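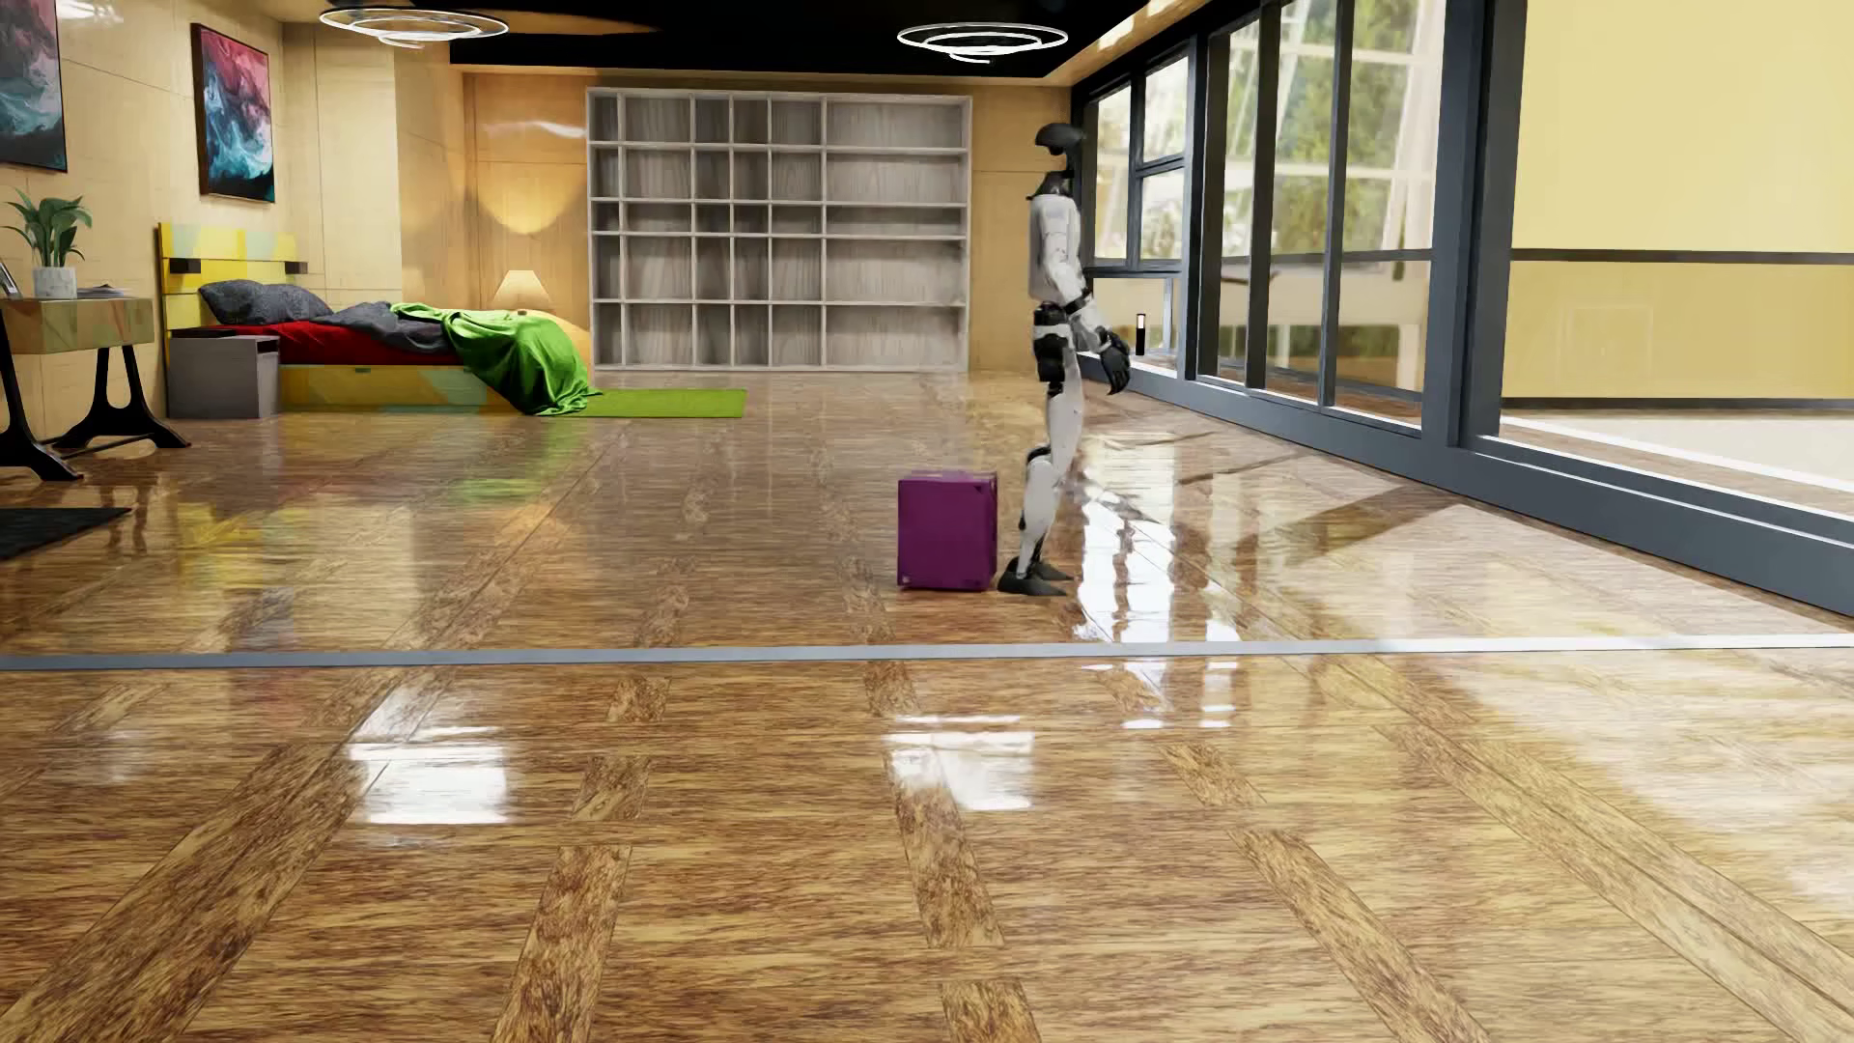 Remote demonstration is the second way of giving the controller example motions; hand guiding was covered in February. The operator wears tracked gloves, and the arm and finger joints of the simulated humanoid follow. Legs and balance are left to the walking controller. The task for this unit is a box pick from floor level. With the purple box on the floor right by the feet, plan the stance before you move the arms, as a step taken late can push the box away. The Gridstead bedroom model is used for all runs.

Session settings

Control rate: 24 Hz
Demonstrations per student: 3
Warm-up runs, not recorded: 2
Pool from last year (Juntunen): 279 episodes

Head view

During the reach you work from the robot's own view, looking down over both arms. Depth is hard to judge here. Glare on the parquet is not a contact cue. Bring the hands near each other first, check the gap between the fingertips, then open outward to the width of the box.
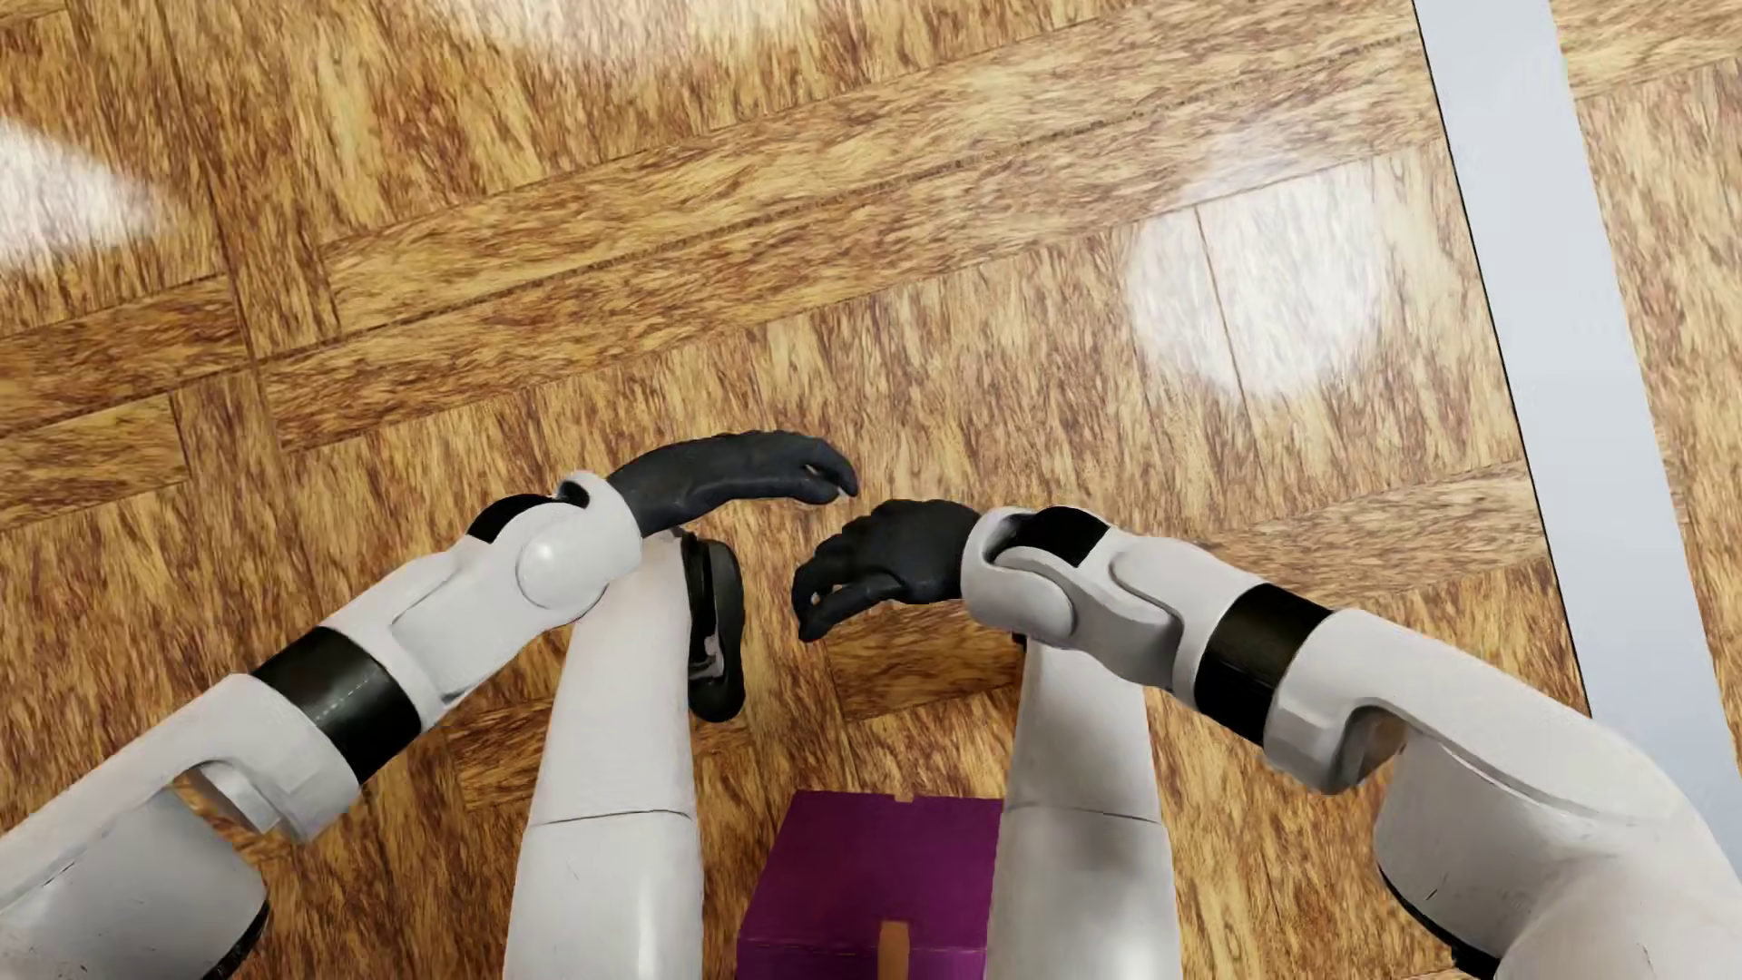
Trimming and labeling

Cut each episode at the first arm motion and at release. Label it reach, grasp, lift or place. Mark failed grasps as failed and keep them in the set. Files go in the Pliken folder under your own initials. Questions on the glove calibration go to Lenni Kauppinen.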